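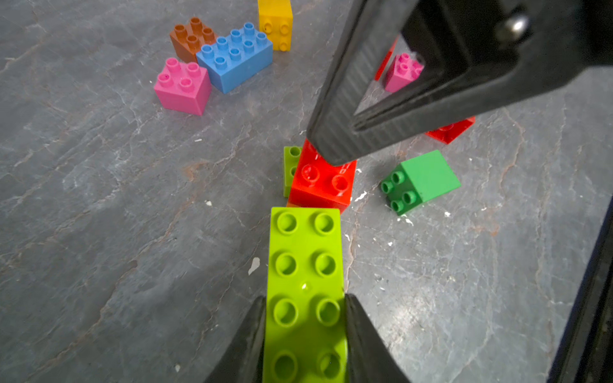
Block tasks should stay in the second-year manipulation course, and they should be worth more marks than they are now. The case against them was put again at the October review: chunky toy bricks are childish, employers want to see industrial parts, and the Budum kit we retired had a perfectly good set of machined pegs.

The pegs were the problem. A peg has one sensible grasp and a fixture to hold it. A studded brick on a bare counter can be upright, on its side or jammed against its neighbour, and a student's grasp planner has to cope with all three. Cost matters too. A tub of bricks is $90, and a replacement Oltmont peg set is $400 before freight. 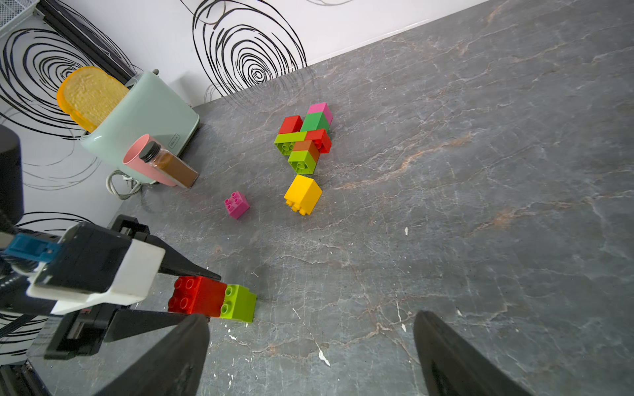
Clutter is the other half of the argument. The Dostska rubric awards 13 marks out of 100 for work among unrelated objects, and most teams leave it until the last fortnight. They tune on a clear bench, report a tidy success rate, then lose a wrist view behind their own finger the first time two bricks touch. I would double that weighting and cut the written simulation report to pay for it.

I accept one objection. Bricks are forgiving on force, and a team can squeeze far too hard without penalty. The Fukuda exercise with foam cups covers this reasonably well - it should be compulsory. Neither change needs new hardware, only a revised marking sheet before enrolments close.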